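To: zatov-users list
Subject: Re: [zatov-users] planner drops grasp goals after scene reload

On the zatov-users list, a member from Toteck wrote:

> We are running the Zatov planner node against a PC assembly cell.
> Since the September update, every scene reload costs us the grasp
> goals for the parts fixture. The arm goes to its home pose and the
> planner reports NO_GOAL. Pockets and holders are still in the scene
> tree, I can see them in the viewer. If I restart the node everything
> is fine until the next reload.
>
> Also, the CPU pick is unreliable. The pose estimate is right in x
> and y but flips 180 degrees in yaw on some runs. Memory and drive
> picks do not do this.
>
> Is anybody else seeing this? Config is the stock one except for the
> fixture file.

Yes, we see the first one. I can reproduce it on our cell and I have a workaround. The second one I think is a different problem and I will get to it further down.

Our setup is close to yours. One arm, a slotted aluminum table, a printed fixture on the left for the parts and an open desktop tower on its side on the right. The task list is CPU, memory and hard drive, in that order. We plan with Zatov, the poses come from Emby, and a small Python sequencer of our own sits on top and calls both.

On the lost goals: the goals are stored by frame ID and not by frame name. When the scene is reloaded, the tree is rebuilt and all the frames get new IDs. The goal table is only filled when the node starts, so after a reload it points at frames that are gone. The old behavior was to look up the name if the ID failed. That fallback was taken out in the September update as part of the cleanup in issue 3462. I don't think anyone meant to break reloads, the change reads like it was about startup time.

You can check that you have the same thing by turning on debug output for the goal table and reloading. You should get a line like this for each goal:

goal_table: frame id 2528 not in tree, skipping

The number will differ on your side. If you get that line, it is the same bug.

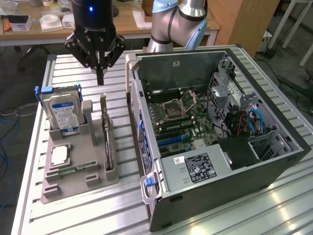

The workaround is to call the goal table refresh yourself after the reload has finished. In our sequencer it looks like this:

scene.reload(path)
scene.wait_ready()
planner.goals.clear()
planner.goals.load_from_scene(scene)

The clear is needed. Without it the old entries stay in and the planner tries them first, and you get the same NO_GOAL with a longer delay. The wait_ready call is needed too. I left it out the first time and it worked on my desk and failed on the cell, where the scene file is bigger.

I ran 100 reloads in a loop with this in place and had no lost goals. That was with the arm disabled, just the planner and the scene. With the arm on I have only used it for normal work, but it has been fine there as well.

One thing to watch. If you attach a part to the gripper in the scene and then reload, the attachment is lost no matter what you do with the goal table. We only reload with the gripper open and nothing attached. The sequencer checks this before it calls reload and refuses otherwise. I would suggest you do the same, because the collision check does not know about the part after that and will happily plan a path with the drive dragging through the side of the case.

Now the CPU yaw. I don't think this has anything to do with the update. Seen from above, a square heat spreader looks nearly the same turned by 180 degrees, and Emby picks whichever of the two fits a little better in that image. The memory module and the drive are held upright in their holders, and their shape gives the estimator more to work with.

What we did was stop asking for yaw there at all. The fixture pocket only takes the chip one way if you load it correctly, so the yaw is known from the fixture pose. In the part entry for the CPU we have:

symmetry: none
yaw_source: parent_frame
estimate: x, y, z

With yaw_source set to parent_frame the estimator takes the rotation from the pocket and only corrects the position. Do not set symmetry to 180 to make the warning go away. The planner then treats both orientations as equally good and picks the one with the shorter path, and for a CPU going into a socket they are not equally good.

This does mean that a chip loaded the wrong way around will not be caught by the pose estimate. We have a separate check for that, which crops the pocket from the image and compares the corner with a stored one. It is a simple template match. It fails if the lights are changed, so we store a new template when that happens. If somebody has a better way I would like to hear it.

A question back to you: which approach height are you using over the socket? We had 3 cm and the planner kept finding paths with the wrist very close to the drive cage. Raising it made the paths longer but they look the same from run to run now. I have not found a setting in Zatov that lets me put a cost on distance to one named object only. The Khunthong plugin has something like it, but it was built against the old scene format and I could not get it to load.

I will put the reload case into the tracker with the loop script attached. It would help if you could add your debug output to it, and the fixture file if you are allowed to share it. My guess is that the fix is to put the name lookup back and run it once per reload, but I have not tried to write the patch yet.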